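Home Tasks Event (student robotics)

The Home Tasks Event is a student robotics contest in which a team's robot does ordinary chores in a furnished room. I've been on a team for three seasons now, I wrote most of this page, and I've left in the parts I wish I'd been able to read when I joined (the wiki editors have been very patient with me). If you're looking for the wheeled-base division or the kitchen division, those have their own pages. Everything on this page is about the living room.

Overview

A team brings a robot, or signs up to share one, and gets a list of chores. The chores are things you'd do without thinking on your way through the house: put a cushion back on a chair, pick a cup up off a side table, close a drawer, sort out the shoes. The robot gets a set amount of time per chore, and a referee stands off to the side with a clipboard and calls out the score.

Teams can drive the robot by hand, which we call teleop, or let it run on its own from a trained policy. Most clubs do both. You drive the chore over and over, save every run, train on the saved runs, and then watch the robot do something you never taught it! Autonomous runs score double, so even a wobbly one is worth trying if your driver is having a bad morning.

Our club is called Rey. We're a school club with a grown-up mentor, Esperanza Llorente, who used to fix elevators and who can hear a bad bearing from the hallway. I asked her to check this page for mistakes, and she found plenty.

History

The event grew out of a classroom project called Odura, where students had to write down every single step of a house chore as if they were explaining it to somebody who had never seen a house. The written lists got so long and so silly that the teachers decided to give the class a robot and see whose list worked best. Liston, the first club to build a whole practice room, started inviting other schools over, and that turned into the contest we have now.

The early seasons had only tabletop chores. Floor-level chores came in later, and people complained a lot (I complained too, and I'd only just joined). Reaching down low is hard. The robot has to bend or squat or whatever its body allows, and the closer the hand gets to the floor, the less of it you can see past the arm.

The practice room

Rules ask for a room that feels lived in. There has to be somewhere to sit, somewhere to set things down, a soft floor covering, and at least one storage piece with open shelves. You don't have to match another club's furniture, and you really shouldn't try, since the contest room will be different from yours anyway.

My own opinion is that carpet is the best practice floor. It's less kind to a walking robot than a hard floor is, and I'd rather get used to that at home. We have a rule in our club that you walk the room before each session and look where the feet are going to go. Ten seconds of looking saves a lot of sorry faces.

Move the furniture a little between sessions, too. We skipped this our first season and trained a beautiful policy that only worked if the rack stood in exactly one spot. Somebody vacuumed, the rack got nudged, and that was the end of our beautiful policy.

The shoe rack chore

This is the one everybody asks about, so it gets the longest section. The chore is to take a named pair of shoes off an open rack, or to put a pair back, without disturbing the other pairs. The referee names the pair right before the run starts. Scoring has these parts:

Reach. The hand gets to the right pair and touches no other footwear on the way.

Grasp. The hand closes on the pair and holds it. Taking both shoes together is allowed and scores the same as one at a time, and it's quicker if you can manage it.

Clear. The pair comes off the shelf without hitting the posts or the board above.

Place. The pair goes down side by side, toes the same way, on the spot the referee named.

Bottom shelf pairs are worth more than top shelf pairs. You've got a board overhead, a post on the corner, less light, and neighbors on the same shelf. Slides and slippers are friendlier than sneakers, in my experience, because a strap gives the fingers something to close around. We go for the straps and stay away from the soles, which are usually thick and rounded and love to roll out of a grip.

Similar colors on one shelf are where autonomous runs get into trouble. Two pinkish pairs next to each other will fool a policy that has only ever practiced with one pink pair and one black pair. We fixed this (mostly!) by putting lookalikes next to each other on purpose and making the driver grab whichever one was called.

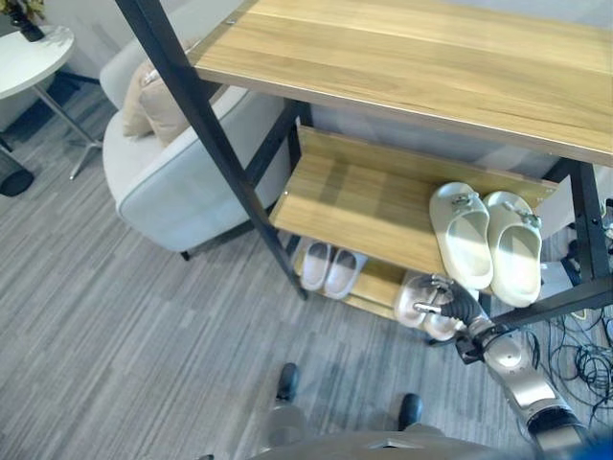

Driving and recording

Every team has its own way of doing this, so take ours as one way. One person drives and one person watches. The watcher calls "post" if the wrist is getting near the frame of the rack, and the driver stops, no arguing. After the run the watcher writes down keep or toss, plus a word or two about why.

By March of last season we had 1,482 saved runs of the shoe chore. That sounds like a lot, and I was very proud of it, right up until we sorted them and saw how many were the same easy grab from the same easy angle. If I could go back I'd record far fewer and make them stranger. Start with the body too far left. Start with the hand already low. Put the slippers crooked, or pushed deep, or with a heel right at the front lip of the shelf.

Slow driving makes better training runs than fast driving, although it's dull and your arms get tired. Keep your pauses short. A policy will happily learn your pauses, and then you have a robot that stops in front of a shoe rack as if it's trying to remember what it came in for. We swap drivers after every batch, partly to keep people fresh and partly so the robot doesn't pick up one person's habits.

Equipment

Any robot with at least one arm and a hand can enter. Two-legged ones are allowed, wheeled ones too in the mixed class, and shared robots get booked in slots. The hand may be whatever the team likes as long as nothing sharp sticks out. For logging, a lot of clubs use Vollus, a student-made program that lines up the video with the joint readings so you can scrub through a run and see where it went wrong. It crashes if you give a run a name with a space in it. Use underscores.

Spare fingertips are worth buying early. So is a second set of footwear, in a size nobody in the club wears, or people will borrow them.

Team roles

A team needs at least three people on contest day: a driver, a watcher and someone on the stop button. The stop button person may not do anything else. That includes filming, eating, and holding your jacket (I've been told off for all of them). Bigger clubs add a data person, who names and sorts the runs, and I'd say that's the best seat for a new member. You see every mistake the team has made and you learn the chore without the pressure of the controls.

New members in our club do the chore by hand first, kneeling at the rack, using two fingers and a thumb. It feels goofy. It also teaches you how much the wrist has to turn to get a pair out from under a shelf, and that's hard to pick up from a screen.

Common penalties

Knocking another pair off the shelf ends the run. Nudging another pair costs points but you can carry on. Touching a post costs a little, and moving the whole rack costs a lot. Dropping the pair on the floor isn't the end of things. You may pick it up again inside the time limit, and our best score ever came from a run with a drop in it.

Talking to the robot is permitted and has no effect on the score. We do it anyway.

See also

Kitchen division
Mixed class rules
Odura classroom project
Naming your runs in Vollus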